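Flukum Moves Breakroom Kitchen Resets to Robot Arms at Veltberg Site

22/12/2021

Flukum has moved the between-session reset of its test kitchens at Veltberg onto robot arms, the company told staff in a notice this week. The change covers the counters where Trindade, its kitchenware and small appliance unit, runs product trials. Until this fall the resets were done by hand by the kitchen crew, who will keep their posts under new duties.

A reset is the work done after one trial ends and before the next begins. Utensils go back to set positions, boards and plates are returned to their marks, drawers are closed, and the counter is checked against a layout sheet. Each trial has its own sheet. A wrong position is logged as a fault, and a trial started on a faulty layout has to be thrown out.

According to the notice, the arms completed 2,704 resets during the trial period. Of these, 1,709 needed no human contact with the counter. The rest were finished or corrected by a crew member. Flukum did not give a matching figure for hand resets and said the fault log was kept in a different format before the change.

The arms handle one object at a time and run at reduced speed whenever a person is inside the marked floor zone. Long, thin tools remain the slowest class of object. The grip point on a rod or handle has to be found again if the tool turns in the fingers, and the far end can sweep well outside the path planned for the wrist. Software supplied by Sosberg now treats the tool and the gripper as one body when it checks for contact with jars, pots and the tile wall.
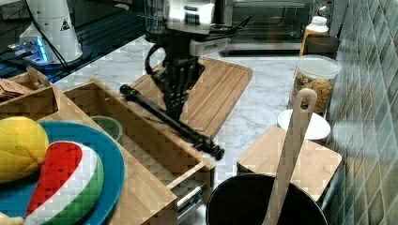
Trindade crew members were less concerned with speed than with who signs the sheet, and one of them said in a written comment on the notice that the arm can put a spatula back ten times in a row and the eleventh is still entered under a person's name. The comment asked for a separate column on the fault log so that arm faults and crew faults are not added together at review time. It also asked that a crew member be allowed to stop a reset without filing a reason first.

Flukum has agreed to both requests. The revised log carries a source field with three entries: arm, crew and unclear. A stop made from the floor pedal or the wall button is recorded automatically with the time and the joint positions, and the written reason can be added at any point in the same shift.

The larger change is in the shape of the working day. Under the old schedule a crew member was assigned to one kitchen and did every reset in it, with the trial itself as waiting time. Under the new one, a crew member covers two kitchens from a desk between them, watches the arms on a monitor and walks over when a reset is flagged. Lifting and reaching are down. Screen time is up, and so is walking, although the notice puts no number on either.

Crew members have also taken over layout writing, a task that used to belong to the trial planners. A layout sheet for a person could say that a plate goes to the right of the board. A layout for the arm needs a position, an angle, a permitted error and an order of moves. The crew found early on that order was the main source of failed resets. A drawer left partly open blocks a reach that would be simple with the drawer shut, and a tool standing upright in a pot has to be moved before anything behind it can be picked up. Those rules are now written into a shared list, which each new layout is checked against.

Training for the desk role takes 40 hours. The first part covers stopping, restarting and safe entry to the floor zone. The second covers layout writing, and the last is spent on recovery, meaning what to do when an object has been dropped, tipped or placed where the arm can't see it. Workers who complete the course move up one pay step. Those who choose not to take it stay on their present step and are assigned to washing, stock and appliance checks, none of which is being automated under the current plan.

Pay for the evening shift has not been settled. The arms can run resets after the crew has gone home, and Flukum wants to use those hours for overnight trials with one person on call. Crew members have asked that on-call time be paid in full when the call includes travel to the site. The company said it would answer in January.

Several kinds of work stay with people for now. The arms do not handle knives, glass, hot cookware or open liquids, and they do not clean. Dry goods are moved only in closed containers. Appliances that have been switched on during a trial are released by a crew member, who checks them and clears them in the system before the arm is allowed to work next to them. Power cords are also routed by hand, after an early run in which a cord was caught and an appliance was pulled out of position. There was no injury and the appliance was put back into use.

Maintenance is split. Sosberg looks after the arms and the control software under a service contract. Finger pads, cable ties and camera cleaning fall to the crew, and pads are changed at 3,000 grip cycles or sooner if wear is found at the start of a shift. The crew has asked for spare pads to be kept in each kitchen instead of in the main store, and that is being arranged.

Flukum said no positions have been cut at Veltberg as a result of the change and none are planned for the length of the present work agreement. It did not extend that statement to temporary staff, who were used in past years to cover resets during busy periods. None have been booked for the coming quarter.

A second group of kitchens is due to switch over once the new fault log has been in use for a full month. Layout sheets for those rooms are being written now.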